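Tiller Greifer-Kit - nach 5 Monaten, 2 von 5 Sternen

Gekauft über Cesoso, im Mai in Betrieb genommen, Einsatz: Holzteile greifen und einlegen, Kleinserie. Aufbau ging schnell, Schrauben alle dabei, Anleitung nur englisch aber brauchbar. Die ersten Wochen nichts zu meckern.

Dann der Fehler. Nach 40 Minuten Dauerlauf verliert der Greifer die Haltekraft. Kein Alarm, keine Meldung, Steuerung zeigt weiter "closed". Teil rutscht, Arm fährt munter weiter. Beim zweiten Mal ist ein Klotz bis vor die Schutztür geflogen. Seitdem fahren wir mit 60 Prozent Geschwindigkeit und keiner greift mehr rein solange die Achsen bestromt sind.

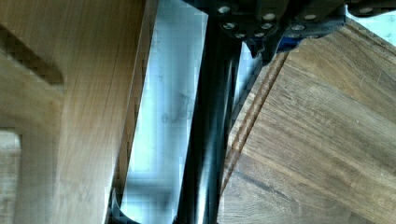

Schräg gegriffene Teile sind am schlimmsten, da reicht schon wenig Kraftverlust und es dreht sich weg. Gerade Klötze hält er meistens noch. Meine Kollegin Wubit Adugna hat das Log durchgesehen: Strom am Motor bricht ein, Überwachung reagiert erst viel zu spät. Das ist für mich ein Sicherheitsmangel, kein Komfortthema!

Support: Ming-te Hsiao war freundlich und hat schnell geantwortet, neue Firmware kam auch. Hat nichts gebracht. Ersatzmotor 148 Euro, auf eigene Kosten - obwohl Garantie. Diskutiere noch.

Für leichte Teile und kurze Läufe ok. Für alles andere lieber den Mutura nehmen, der meldet wenigstens wenn er loslässt. Nachtrag folgt wen der Motor da ist.

12/02/2020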